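Hand-held gripper (household data collection)

A hand-held gripper is a two-finger gripping tool that a person carries and moves by hand, without a robot arm behind it. It is used to record how people handle ordinary objects, so that a robot with a similar gripper can later learn the same motion. A camera is fixed on the tool and sees the fingers and what is between them.

Construction

The body is usually a wide black housing. Two linkage arms come out of it and are joined with metal pins, and the fingers close toward the center. Soft pads on the fingers help to hold thin or slippery things. The model used for the snack task in this article has the text "GenRobot.AI" on its housing and blue pads on the inner jaws. Light wrappers are a common test, because they fold under pressure and change their shape in the grip.

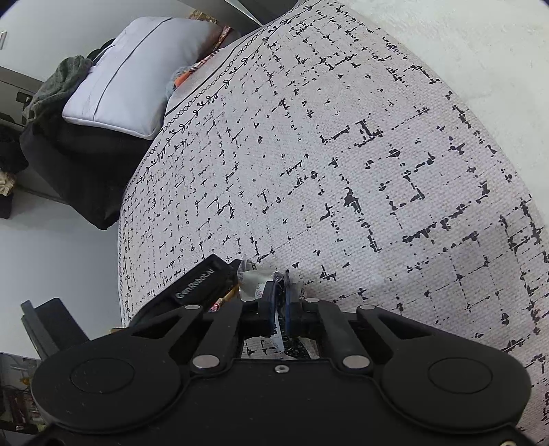
Use in homes

Recording in real homes became common after laboratories found that their tables were too clean. In Bradport, the service company Ostex began with 6 apartments and reached 370 recorded sessions in its first season. A session takes about 5 minutes. The Sầm task list, which Ostex follows, divides the work into small actions: pick, carry, place and release. Small packaged food is in the first group of this list, together with socks and paper cups.

Beds are considered a difficult surface. The blanket gives way under the object, and a printed pattern can confuse the software which looks for edges. A cardboard box is often used in packing tasks, and its side must not be pushed by the fingers.
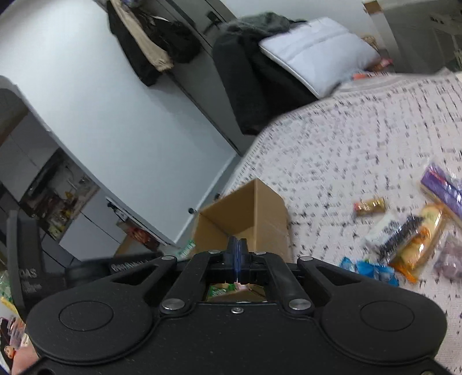 Closed fingertips beside an open cardboard box, with packaged snacks on the blanket.

Processing

The recordings are cut into single actions and checked with the program Clokari. It marks the moment when the fingers close and the moment when they open. Actions where the object leaves the view for more than 2 seconds are put aside and looked at by a person.

Related articles
Parallel gripper
Learning from demonstration
Clokari
Sầm task list
Household robot

Shares: 5
We use cookies to remember your reading settings. Accept | Settings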